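Home » Life » Desk Diaries

My Sunday with a sponge

I have never been a wiper of tables. My kitchen at home proves it (ask anyone who's stuck to it). But then our little office at Kekana got a big white meeting table, and I turned into my mother within a week!

White shows everything, you see. Biro, tea rings, that greyish bloom where everybody parks their elbows. I'd been having a go at it with kitchen roll and a squirt of whatever was under the sink, which mostly moved the tea somewhere else. It was Henk Aerts from Nomuletti, down the corridor, who put me right. Henk has looked after office furniture for 14 years and has strong feelings about it.

"Flat hands," he told me. "Both of them. You're cleaning it, not tickling it."

So in I went one quiet Sunday with the radio on and gave it roughly 30 minutes, long slow strokes from the rounded end up to the cable slots in the middle, where the crumbs like to gather – I got half a biscuit's worth out with a cotton bud. I did the edge too, all the way round, and my shoulders knew about it on Monday. The biro by the window seat is still there, mind you. Henk says try toothpaste. I'm thinking about it.
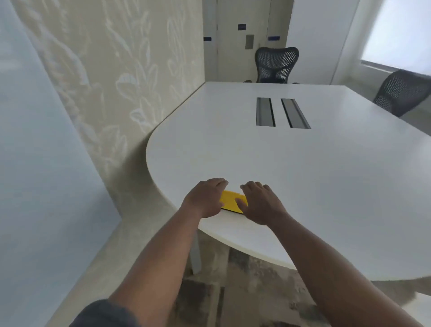 Both hands flat, as instructed, at the rounded end of the table.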